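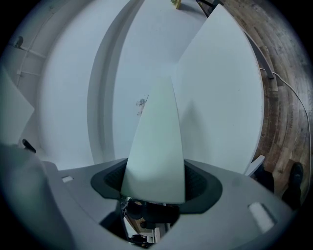 One white finger, one black collar, and far too much white panel.

"Can it clean yet?" Jade asked, for what felt like the 688th time since November.

"It's thinking," I said.

We'd called ours Ng, after the first two letters anyone typed on the Nistwood keyboard, and by half past four I was talking to it like a nervous aunt. There was what looked like a smudge on the white bit – tiny, dark, you'd have it off with your sleeve – and Ng's whole job was to wipe it. Ottavio had bet me 12 quid it wouldn't.

The finger came down, slowly. It stroked the panel a hand's width too far left, ever so tenderly, and went back up again.

"Lovely," said Jade. "My gran's 82 and she'd have done the skirting boards by now!"

I told her Ondmont's one took almost 100 goes before it managed a single mug. She went to put the kettle on. I licked my thumb, looked at the smudge, looked at Ng – and pressed start again.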